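Garden sim – lab notebook, October
Entered by Samina Kazmi, Monday, 16:20

Continuing with the depth problem from the Ronora grasp planner. Ilaria changed the lawn material last week to the one from the Litport asset pack, and after this the height estimate over grass became noisy. I wanted to know if the fault is in the planner or in what we feed to it.

What I did:
– kept the arm config as it was, Cosgrove branch, no new weights
– rendered from the scene camera and from the cameras that see the fingers
– feature matcher limit at 3,000, minimum 200 matches to accept a pair
– logged every rejected pair with its render, so I can look by eye

With the fence or the plank in view the matcher finds enough corners and the pose is stable. When only lawn is between the fingers it drops to 66 matches, and the planner still takes the old height as valid. This second part is our bug. It should stop and ask for a new view. 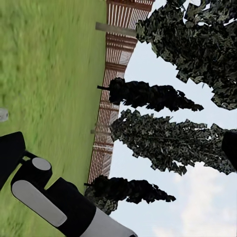
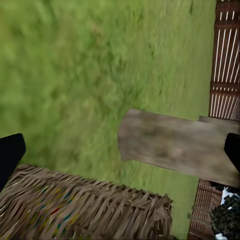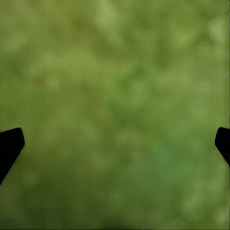 Garden sim renders. First: fence and trees, camera rolled. Second: plank and woven piece near the open fingers. Third: only green between the fingers.

The roll in the first one is a separate matter. I think the horizon correction in Skonora is applied in the wrong frame, or it is not applied for this camera. I did not touch it today.

The texture is also too soft at close distance. I tried a sharper mip bias and the matches went up a little, but I don't want to tune the renderer until the planner is happy. A real lawn will give us bad images as well.

To do:
– add an age to the height value, reject when older than 200 ms
– return "no estimate" below the match limit
– ask Ilaria which blur setting is the default
– repeat with the fingers closed

Comments (3)

Ilaria Sartori: Blur is on by default in the new pack, sorry. Switch it off in the scene file, then compare again before you change the mip bias.

Samina Kazmi: Thank you, I will run both – with and without.

Ilaria Sartori: For the roll, please check the parent link of the camera first. I had the same with the shed scene.

Contact the notebook admin | © Skonora group | Back to top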